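4. Small Things on Soft Surfaces

4.1 The problem of the object with no address

Most advice on household tidying assumes that every item has somewhere to go. Shirts go in the drawer, cups go in the cupboard, and the reader goes to bed feeling superior. Our interest in this section is the class of objects for which the advice fails. We call these unaddressed items, after trying several ruder names. They are small, mostly soft, and too useful to throw out on sight. A single sock is the standard case. A hotel amenity that has made it home is the advanced one.

In the Buvlow diaries (see Section 3), unaddressed items made up 36 percent of all the things that people recorded moving. They made up a far smaller share of the things people recorded putting away. The gap between the two is the subject of this paper, and anyone who owns a spare chair will already have a theory about it.

The hotel amenity deserves a paragraph of its own. It arrives sealed, it is flat, and it weighs next to nothing, so no one feels its cost. Shower caps, sewing sets, nursing kits and combs in paper sleeves all carry the name of a place the owner may be glad to remember, or at any rate paid to sleep in. Diary keepers described them as "for travel," including keepers who had not traveled since the previous November. 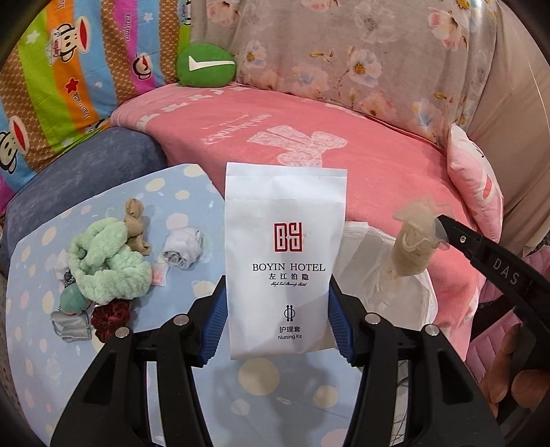 The paper sleeve matters more than what is in it. Once opened, a comb is a comb and can join the other combs. Unopened, it is stock, and stock must be kept. Several diary keepers moved the same sealed packet from bed to shelf to bag and back to bed without at any point considering its contents. We coded each of these trips as tidying, under protest from one half of the author team, who felt that the word should mean something.

4.2 Bins as storage

Our second observation concerns the small lined bin kept near a bed or sofa. In the Lirnolix coding scheme, which we otherwise follow, anything dropped in a bin is marked "discarded" and leaves the record. This is clean, quick and wrong. A bin with a fresh liner is, to a person in a hurry, a bucket. Knitwear goes in. String goes in. Some of it comes out again before the day is over, often with remarks.

We therefore added a code, "binned, pending," for any textile or cord entering a bin that held no food or liquid waste. It was used 70 times in the first round of coding, which was more often than we had hoped and less often than the string deserved. Crumpled paper was left under the original rule, as we could find no one willing to argue for it. 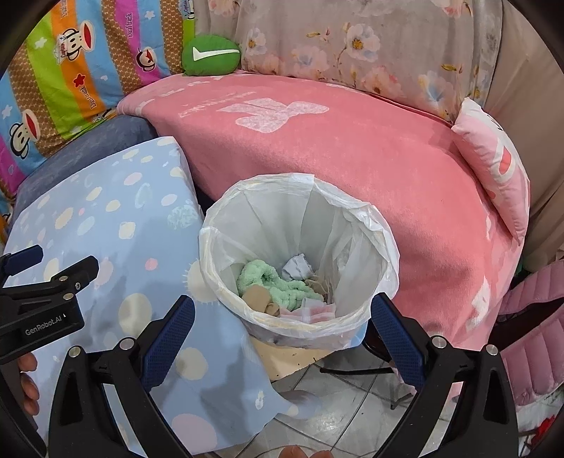

Pending status lasts until the liner is tied. Before that point, the contents can be taken back with no loss beyond dignity. After it, the diaries show a sharp drop in interest, even where the item was later missed. Šťastný's rule, that a thing is thrown away when its owner stops looking at it, fits our records fairly well — though it would also dispose of most gym equipment.

4.3 The sorting surface

Sorting needs a flat place, and in a bedroom the flat place is the bed. The Sudetti protocol asks for a cleared table with marked zones. Our diary keepers had tables. The tables were full. Of 1673 sorting events, the greater number took place on sheets or blankets, where small things roll toward each other and patterned cloth disappears into patterned cloth. Figure 7 gives an idea of what the sorter faces: socks, a scrunchie, a drawstring pouch and a round teal pouch, with a fuzzy mint-green knit taking up more than its share.

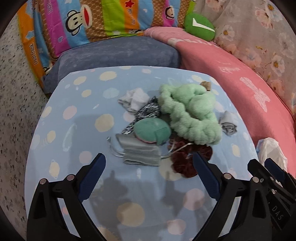
Figure 7. Mixed small textiles and pouches on a bedsheet.
By the Unaddressed Items Study authors
March 21, 2020

Two features of such piles slow the work. The first is that cords wander. A drawstring belongs to its pouch, but it can lie well clear of it and cross something else on the way, so that lifting one item brings a second along for the ride. The second is that rolled and unrolled socks do not look like the same kind of thing, and coders new to the material tended to file them apart. We now ask coders to settle the socks before anything else.

Pouches raise the old question of whether a container in a pile is an item or a place to put items. We count it as an item if it is closed and as a place if it is open. In 50 cases the coders could not agree which it was, and these were dropped from the analysis in 5.2.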